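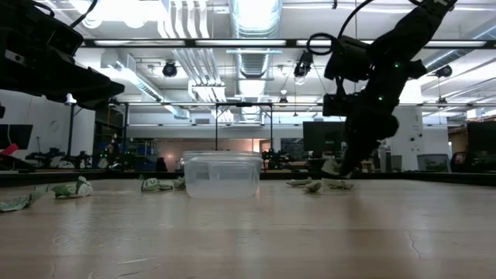 [사용기] Zukach 양팔 키트 3주 사용, 구겨진 종이 용기에 담기 작업 기준

글쓴이: 납땜반장
분류: 로봇암/매니퓰레이터
댓글 8

Grarkmont에서 파는 Zukach 양팔 키트를 들여서 3주째 돌리고 있습니다. 검색해도 한글 후기가 없어서 적습니다. 작업은 테이블 위에 흩어진 구겨진 종이를 집어 투명 플라스틱 용기에 넣는 것 하나입니다. 종이는 흰 바탕에 녹색 인쇄가 있는 것을 씁니다.

1. 구성
팔 2대, 그리퍼 2개, 팔 장착용 카메라, 제어 박스, 케이블 일체. 작업대는 별매라 기존에 쓰던 나무 상판을 그대로 썼습니다. 조립은 매뉴얼대로 하면 반나절입니다. 매뉴얼은 영문판만 있고 토크 값 표가 부록에 따로 있으니 먼저 출력해 두는 편이 낫습니다.

2. 파지 성능
구겨서 뭉친 종이는 잘 집습니다. 문제는 납작하게 퍼진 종이입니다. 핑거 끝이 두꺼워서 상판과 종이 사이로 들어가지 못하고 밀어내는 경우가 많습니다. 시도 횟수 2148회 중 실패가 303회였고, 로그를 보면 대부분 납작한 조각에서 났습니다.

3. 투명 용기 인식
기본 제공 비전 모델은 반투명 벽을 자주 놓칩니다. 뒤쪽 조명과 검은 테두리가 벽을 통해 비치는 각도에서 특히 심합니다. 림 윤곽만 따로 학습시킨 뒤 쓸 만해졌습니다.

4. 케이블
팔 상부에서 나온 검은 케이블이 고리 모양으로 늘어집니다. 여유 길이를 줄이면 손목 회전 범위가 줄고, 그대로 두면 용기 쪽으로 처질까 신경이 쓰입니다. 클립 위치는 아직 조정 중입니다.

총평: 하드웨어는 가격만큼 합니다. 소프트웨어는 손을 봐야 합니다.

----------

서보모터타는냄새
실패 303회 기준이 뭔가요? 한 번에 못 집으면 실패인지, 재시도 후에도 못 집어야 실패인지에 따라 얘기가 많이 달라집니다.

납땜반장 (작성자)
첫 시도 기준입니다. 재시도 허용하면 더 내려가는데 그 집계는 아직 정리를 못 했습니다.

역기구학포기
첫 시도 실패율이 14% 정도면 저는 반품했을 것 같습니다. 같은 그리퍼로 천 조각 작업을 해 봤는데 핑거 교체하고 나서야 납득할 수준이 나왔습니다. 순정 핑거는 박스나 병 같은 강체용으로 봐야 합니다. 상품 페이지에 '연성 물체 대응'이라고 써 놓은 건 과장이라고 봅니다.

납땜반장 (작성자)
그 문구는 저도 동의하지 않습니다. 다만 뭉친 종이만 놓고 보면 순정으로도 충분합니다. 초기 배치를 어떻게 하느냐에 따라 수치가 꽤 움직입니다.

Cletus Thibodeaux
번역기를 사용합니다. 어색하면 죄송합니다. 저는 Ferreira의 얇은 핑거를 7월부터 쓰고 있습니다. 납작한 종이는 좋아집니다. 그러나 핑거가 휘어지는 문제가 있습니다. 접근 높이를 3 mm 올리고 마지막 구간의 속도를 낮추십시오. 순정 핑거에서도 효과가 있습니다.

역기구학포기
높이를 올리면 납작한 건 더 못 집지 않나요? 바닥까지 내려가야 끝이 걸리는데요.

Cletus Thibodeaux
접근 높이입니다. 최종 높이가 아닙니다. 위에서 정지한 후 천천히 내려갑니다. 종이가 밀리는 것이 줄어듭니다.

배선정리좀하자
케이블은 Clandska에서 나오는 나선 가이드로 해결했습니다. 팔 상부 링크에 하나, 중간에 하나 물리면 고리가 바깥쪽으로 빠집니다. 단 표시등을 가리지 않게 돌려서 끼우세요. 저는 처음에 가려 놓고 통신 끊긴 줄 알고 한참 헤맸습니다.
그리고 3번 항목, 용기를 불투명한 걸로 바꾸면 끝나는 문제 아닙니까? 굳이 투명을 고집할 이유가 있는지요.

납땜반장 (작성자)
과제 조건이 투명 용기라 바꿀 수 없습니다. 림 라벨링에 이미지 3585장이 들어갔고, 손목 카메라 쪽 비중을 높인 게 효과가 컸습니다. 고정 카메라 영상만으로는 벽면 반사 때문에 한계가 있었습니다.

서보모터타는냄새
라벨링까지 직접 해야 하면 그건 키트 가격에 넣고 비교해야 합니다. 팔만 따로 사서 오픈소스 스택 올리는 것과 비용 차이가 거의 없어집니다. 작성자분 총평의 '가격만큼 한다'에는 동의하기 어렵네요.

납땜반장 (작성자)
인건비를 넣으면 그 말씀이 맞습니다. 저는 하드웨어만 놓고 쓴 평입니다. 본문에 구분해서 적어 두겠습니다. 접근 높이 변경은 월요일에 적용해서 같은 배치로 다시 돌려 보고, 재시도 포함 집계와 같이 올리겠습니다.

역기구학포기
납작한 것과 뭉친 것을 나눠서 집계해 주시면 좋겠습니다. 합산 수치로는 핑거 문제인지 궤적 문제인지 구분이 안 됩니다.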